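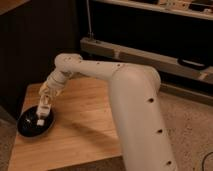

Emilian Preda
I'd charge her the lockout fee and not lose any sleep over it. You drove out there with the ladders on the roof and the gate was locked, so the slot is gone. Fifty bucks doesn't even cover it if you're coming from the far side of Zoltuvo.

Home Forums Window Cleaning New Posts Members Log in

Thread: Lockout fee on a regular?? (residential, inside and out)

squeegee_mo
OK so Emilian already answered me in the general chat (thanks!) but I was told to move it here, so let me give the whole story. I do residential windows, just me and my nephew. I have a customer I've done every spring and every October for years. Lovely lady, always tips, always has the screens out for us. Last visit we pulled up and the side gate was padlocked, nobody home, phone went to voicemail. We waited, did the front windows we could reach, and left.

My terms say $50 if we can't get access. It's in the confirmation email, it's on the estimate, it's everywhere. I have never once charged it to a regular. My nephew says I'm running a charity. Her full job is $612 with the skylights so it's not like she's a small customer. What would you do?

paneful_truth
Waive it. She's a six-hundred-dollar job two times a year and she takes her own screens out, do you know what I'd give for that? You send her a bill for fifty and she calls Husar, who will quote her less and leave streaks, but by then she's gone.

Emilian Preda
See, I don't buy that. If she's as nice as Mo says, she'll be embarrassed and pay it. The ones who leave over a fee were going to leave over something. I've charged it to regulars and I still have most of them.

paneful_truth
"Most of them" is doing a lot of work there, my friend.

Emilian Preda
Ha, fair. I lost one. He also wanted his gutters done for free every fall.

Marijke Dewulf
Can I come at this from the other side? I used to do the office side for a cleaning outfit, and the fee was never where our fights came from. People got upset because the reminder came too late to do anything with. We used Hoketti for booking and it sent a text the night before, and by then they'd already made plans. We moved the text earlier and had the customer reply YES with the gate code or tell us where the key would be. After that I hardly had to bill anyone.

Mo, when did she get her reminder?

squeegee_mo
Um. She didn't get one. She's on paper, she's been with me since before I had any kind of system, and I just call her. I called the week before and left a message and she didn't call back, but she never calls back, that's just how she is! So I went.

Marijke Dewulf
Then I wouldn't charge her. You went out on an unconfirmed job.

Emilian Preda
Okay, that changes things for me too. I figured she'd confirmed. Still think you charge for the front windows though, you washed them.

squeegee_mo
Oh for sure, I was going to bill those. I just don't know how to break it out because I price by the house and not by the pane. And part of it is the hard water on that one big picture window, where I go over it with Clitix first and that takes forever.

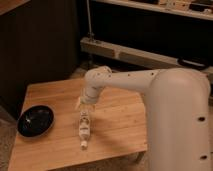 Table with a black bowl.

paneful_truth
Don't break it out. Go back, do the rest, bill the whole house like normal. She gets her windows, you get your money, and nobody has to do math.

ladder_dan
Coming in with the unpopular opinion, but I stopped using the word "fee" completely. I take a deposit up front and it comes off the bill. If the gate's locked, I keep the deposit. I had some grumbling the first season and then it was just how it works. Customers up to 60 miles out pay it without a peep because they know it's a drive for me.

paneful_truth
Deposits for window washing?? For a regular? I'd feel like a wedding caterer.

ladder_dan
Wedding caterers get paid, though.

Marijke Dewulf
I'd do deposits for new customers only. Asking somebody who's been with you that long to suddenly put money down feels a little cold to me, but I know companies that do it and do fine, so take it for what it's worth.

squeegee_mo
Update! I called her tonight and she picked up on the second ring. Her brother put the padlock on because of the neighbor's dog and she forgot all about it. She offered to pay for our trip before I could even bring it up, and I said no (sorry Emilian). We're going back to do the back and the skylights, and I wrote the gate code on her card. I also asked if I could text her from now on and she said only if I keep it short.

Emilian Preda
You turned down money she OFFERED you? Your nephew is right about you.

squeegee_mo
He's already heard and he's not speaking to me.

ladder_dan
Get the number for the padlock too, not just the gate.

squeegee_mo
It's a key one. She's leaving it under the hose reel.

We use cookies to keep you logged in and remember your settings. Accept Manage

Contact us | Forum rules | Copyright 2025 | Back to top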